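From: Kieran Fairclough
To: Trirkley household swap list
Date: August 2022
Subject: Re: [swap] odds and ends, one gray bin

Thu Đoàn wrote:
> Is the gray bin still going as one lot, or can people ask for single
> things out of it? My son would like the dolphin and I could use
> a bowl, but we don't need another hairbrush. Also, is the cup plastic
> or the enamel kind? We have a tile floor and things get dropped.
>
> Thu

Hi Thu,

Single things are fine. I only listed it as a lot to save typing. The cup is plastic, the orange one, and so is the light blue bowl. The dolphin is a plush, pale yellow-green and gray. I'd put it through a wash before it goes in anyone's bed.

Toàn Tăng asked me off list for the little green lizard, so please count that as taken unless he changes his mind. It may be a dinosaur. We never settled that at our house.

The hairbrush has a dark blue handle and metal pins in a black pad. If it isn't claimed by the next swap I'll drop it from the list. Brushes hardly ever move, and I don't want to carry it back and forth again like I did in June.

The bin itself is not part of the swap. It has to stay here, so bring a bag or a box. The bottom is dusty and the metal sheet along the back is stained, so wipe things down when you get them home.

Pickup is at the Kemia side door, same as last time. The code on the door has changed to 2442. Please don't leave the door propped open. If you come by bike, the rack is around the corner past the mailboxes.

Khang Vi, I still have your two jar lids and the colander. They're on the shelf by the sink with your name on them.

I'll put your name against the dolphin and the bowl, Thu. Tell me if you want the cup too.

Kieran
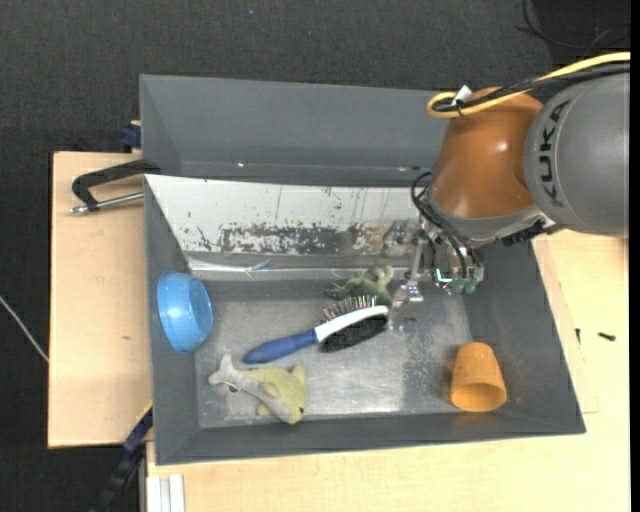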